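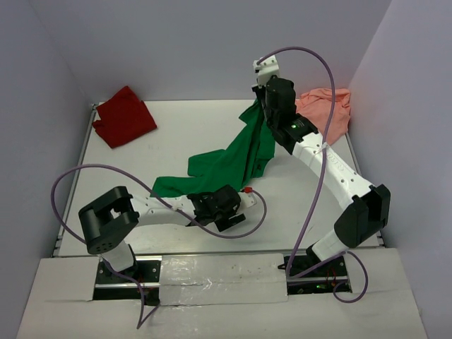

Visit to the Rasbridge Textile Service Plant

Members of the regional working life group visited the Rasbridge plant on 14 December 2020 to review the first stage of its automation program. The group was received by plant manager Eskil Tveit and by Mattes Harms, who represents employees in the sorting and folding departments.

The plant washes and returns linens and work clothing for hotels, clinics and workshops in the area. Washing and drying have been largely mechanical for many years. Picking up single pieces of cloth, spreading them and folding them is still done by hand, and it was this part of the work that the visit concerned.

Mr. Tveit explained that the project, known within the plant as Clodska, began in June with trials on small colored cloths. Two-armed cells are being tested on the handling of single pieces. Soft material remains difficult for machines, and the plant has set no date for using the cells in regular production.

Mr. Harms described the effect on staff. Two operators have moved from the folding tables to the trial area, where they prepare cloths, watch the cells and record stoppages. Both kept their pay grade. He noted that the new duties involve less lifting but longer periods of close attention, and that employees have asked for shorter rotations. Training is given during paid hours.

Questions from the group dealt mainly with noise, night shifts and the position of older workers. Management agreed to supply a written answer on shift planning. The visit ended with a walk through the drying hall and the loading area.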